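**Ticket 3029 – frame drops in Cuvholm harbor**

Okay, so Harish Rai asked me to log this one properly! I spawned 205 guards on the docks (yes, all of them in Mita hats) and the game crawled until I turned off cloth physics – then it ran fine. Tried it 3 times on the Wednesday build, same result.

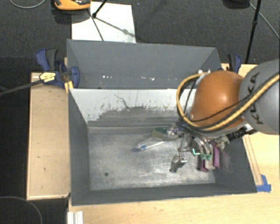 Cloth seems to be the culprit, and I'd start with the hat ribbons. My next guess is the crane rope, which hangs in a wide loop like the yellow-tan cable or hose on that KUKA arm. Passing to Nomvula Chauke.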